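Notebook – Mikuš evaluation, bell task
Dec 12, 2020
Written by Miroslava Šimek. Libor and Sang, please add your remarks under mine and do not change my text.

Today I continued with the trial of the Mikuš simulation kit, the one which Brandeo offers us with a licence for a year. We must tell them in February if we take it or not. Until now I only looked at the menus and the manual. Today it was the first proper task, with the bells.

Why bells: Oľga asked for an object which is awkward on top. The dome is rounded and the gripper has little to hold except the short stem, so the approach from above has to be exact. In Plimeck, our old simulator, we never had a good result with such thin parts, because the fingers went through them or the object jumped away. I wanted to see how Mikuš behaves in the same situation.

Set-up

Scene file is "bells_row", from the kit, I changed only the positions. Three bells, blue, red and green, in a diagonal row on the table. The arm is the UR model from the library of the kit, on the green plate, with the two-finger gripper. Random seed 1938 for everything, so that Sang can repeat it on his computer. The order of work is blue first, then red, then green.

The light I left as it comes with the scene. It makes strong shadows of the arm on the table and on the door behind. Blažena says this is too much for her colour detection, but I think it is good to test with it, our real hall is not better. 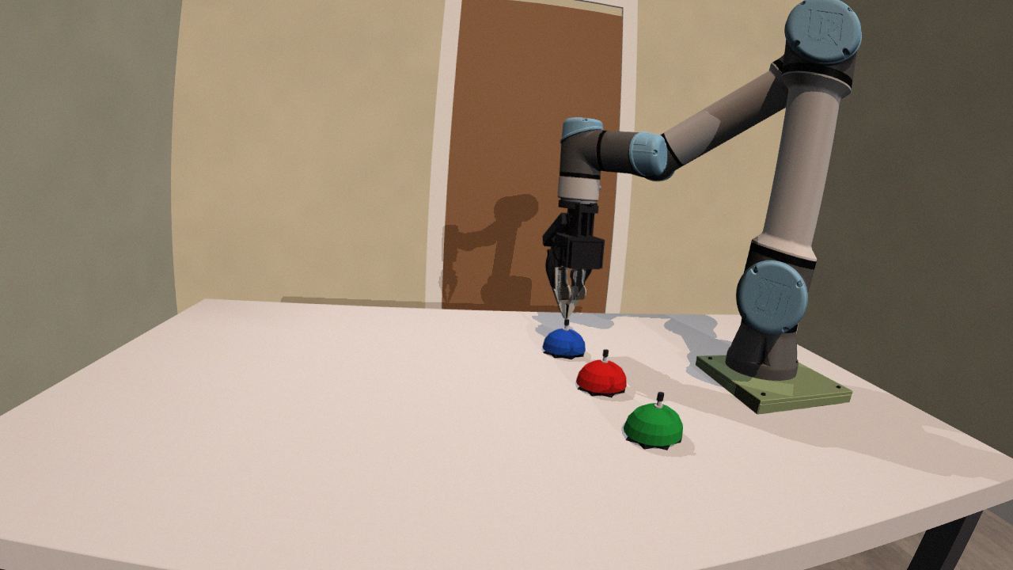
Approach to the blue bell

The approach point is computed from the pose of the bell, then the gripper goes down in a straight line, pointing down all the time. I stop it above the stem and look at the values before I allow the closing. What I noted:

– The wrist did not turn the long way round. In Plimeck this happened to me many times and I had to add a middle point by hand. In Mikuš I added nothing.

– The planner gave me a path at the second request. The first request returned error 31, "goal in contact". The manual explains it with one sentence only, which I read four times and still do not understand fully. I raised the goal by 2 mm and the error was gone. Libor, you maybe know if the collision shape of the bell is bigger than the visible one? I suspect yes.

– The log has 2749 lines for one approach. It is too much to read. There is a filter, but it must be set again after each restart of the program. I wrote this in the list for Brandeo.

View from the higher camera

I put a second camera higher up, looking down over the table, because from the front it is difficult to judge if the fingers are really over the stem or a little behind it. Moving a camera in Mikuš is easy: you take it with the mouse, and the numbers are written in the side panel, where you can correct them. It was the most pleasant part of the day.

From above the fingertips and the stem of the blue bell come together well. The other two stems are also good to see from there, with their black tips, and I think Blažena should try her detection on this view before the front one. The broad shadow of the arm goes over the table and under the plate. For red and green I want to check if it comes over them when the arm moves, this I did not do yet.
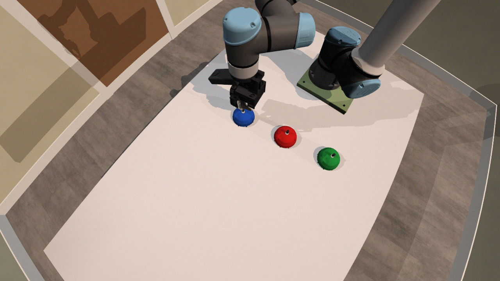 Gripper over the blue bell, higher camera. Red and green still to do.

Remarks on the product

The good: the models of arm and gripper are ready and the joints have the correct names. The program starts fast. The scene file is plain text, so we can keep it in our repository and compare versions, which with Plimeck was not possible.

The less good: the manual is translated and in places I believe it says the opposite of what is meant (page on friction, see my yellow notes in the printed copy). Contact settings are hidden in three different windows. When the planner fails, the old path stays drawn on the screen and one can think it is the new one. I made this mistake once.

The price I do not judge here. Oľga has the offer, and also the one from Clurnport for comparison. Clurnport would give us training in the price, Brandeo not.

To do

Libor – look at the collision shape of the bell, and write to Brandeo about error 31.
Sang – repeat the approach with the same seed and compare the joint values with mine, they are in the shared folder.
Blažena – colour detection from the higher camera, with the light unchanged please.
Me – closing on the stem and lifting, first blue, then the same for red and green. For the friction I start with the values of the kit and write down each change in this notebook.

Remark from Sang: seed is set also in the physics window, separately. Please check that yours is the same there, mine was zero.

M. Š. – checked, mine was zero too. I will run the approach again tomorrow morning and replace the joint values in the folder.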